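Hand-Held Gripper Kit, Evaluation Unit - Inspection Checklist with Comments
Product on offer: Cesex two-hand capture kit, supplied by Jacquet
Inspected for: Drilthorpe purchasing
Site: Sornilstead floor, vanity station
Period: February, second visit

Marks used: OK / OK with comment / Open / Fail. An Open item blocks sign-off the same way a Fail does.

SECTION A - PAPERWORK

A1. Manual supplied in print. OK.

A2. Parts list matches what came in the case. OK with comment. The list calls the finger strips "consumable" and then gives no part number for ordering them. Ask Jacquet.

A3. Rated life of the fingers stated. Open. The brochure says 1,000 hours. The manual says 1,000 open-close cycles. Those are very different products and I would like to know which one we are being sold.

A4. Risk assessment from supplier. Fail. What we received is a one-page letter saying the kit is safe when used as intended. I need the pinch hazard, the strap load and the cable routing each written up.

SECTION B - GRIPPERS

B1. Jaw pads seated, no lifting at the edges. OK.

B2. Finger strips straight and fixed along their full length. OK with comment. Press along the whole strip with a thumb. A glance is no use here.

B3. Markers flat, clean, firmly attached. OK with comment. The sales sheet says markers "never need attention." I don't accept never. Add a wipe and a check to the start of each shift.

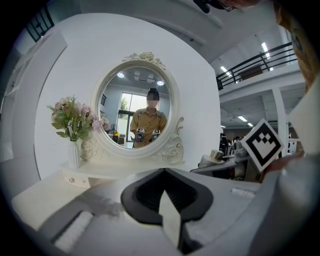 B4. Pinch points labeled. Fail. There is a warning in the manual and none on the tool. Somebody picking one up at 7 a.m. won't have the manual open.

B5. Closing force. Open. Supplier gives a figure with no test method behind it. We will measure it ourselves before anyone is asked to work near glass or a mirror with these.

B6. Weight per hand acceptable over a full session. Open. Jacquet tells us users "forget they are holding them." Fine - then they won't mind a trial with a comfort form filled in every hour.

SECTION C - OPERATOR

C1. Straps adjusted by the wearer, not over-tightened. OK with comment. Quick release must work with either hand. Repeat at every change of operator.

C2. Sleeves short or rolled, no loose cuffs near the jaws. OK.

C3. Operator has been shown how to put both grippers down safely. OK with comment. The kit has no stand. For the price I expected one.

C4. Break schedule posted. Fail. Not posted.

SECTION D - WORK AREA

D1. Furniture stable, does not rock when the top is pushed. OK.

D2. Reflective surfaces noted on the job sheet. OK with comment. The supplier claims tracking is unaffected by mirrors. We asked for the station to be set up at a vanity for that reason, and we want the raw results, including the bad runs. A summary page won't do.

D3. Cables clear of the operator's feet. Fail. Cables and power strips are to be covered or moved back to the wall before work starts.

D4. Drinks kept off seats and work surfaces. Fail. Water bottle on the stool cushion. Minor, but it is on our own site rules.

D5. Stool and other loose furniture pushed clear. OK with comment. Close enough to catch a heel on when stepping back. Move it.
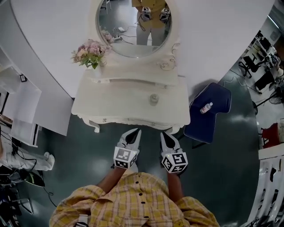 Items D1 to D5: vanity station, operator with both grippers, stool to the right.

SECTION E - SUPPLIER CLAIMS

E1. "Ready to work in 5 minutes." Open. Time it with one of our own people, from closed case to first usable recording, with no Jacquet staff helping.

E2. "1,183 sessions recorded without a fault." Open. No log was attached, and no definition of a fault. A dropped recording counts as a fault in my book.

E3. "100 percent of data recoverable." Fail as written. I would take a lower number with evidence over this one.

E4. Service response. Open. The contract says "prompt." Put hours on it.

RESULT

Not approved for purchase. Approved for a continued trial on the Sornilstead floor once C4, D3 and D4 are cleared and a pinch label is on each gripper. Section E goes back to Jacquet with the request for logs. The unit stays on loan paperwork until B5 has been measured, and the invoice that came in the case should not be paid.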